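Utier project – June update for Ziad Hourani

Hi Ziad! Good month on the whole, with one fault you should know about. 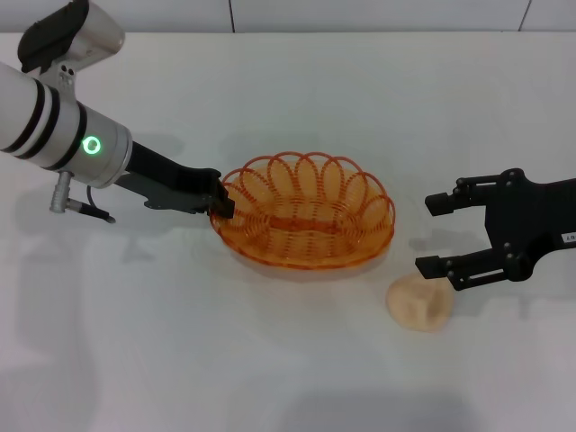 What went wrong

We were on the bread-and-basket task, run 222 of the Ratby set, when the left gripper kept squeezing after the stop command – 4 seconds, way too long! No one was hurt and the arms are fine. I traced it to a bad timeout setting in our own code.

What I need from you

The new setting is in and I've done 50 clean stops since. I'd still love a second stop button for the Daher bench, price $493. Can you say yes by email?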